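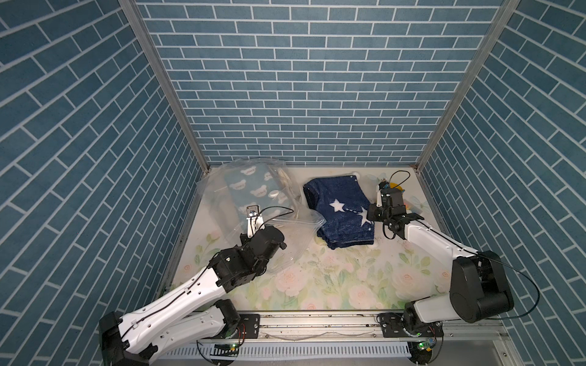 Meetings, Again

Povari has 26 standing meetings a week. We know this from Sizwe Du Plessis, who runs operations at the Kundulstead office and spent part of September reading everyone's calendar. One of the 26 was a meeting to plan another of the 26.

His fix was blunt. Every recurring invite got deleted, and anyone who wanted one back had to write down what it was supposed to decide. Eleven pages of objections arrived by lunch, most of them better written than any agenda we had seen from the same people.

Fourteen meetings came back, capped at 30 minutes. The Gelotham managers held out for an hour and got it, on condition that whoever calls the meeting also types up the notes. They have since asked for 30 minutes.

If you want to try it on your own team, start with the meeting you run yourself. The request form is on the shared drive, under Forms, then Old Forms.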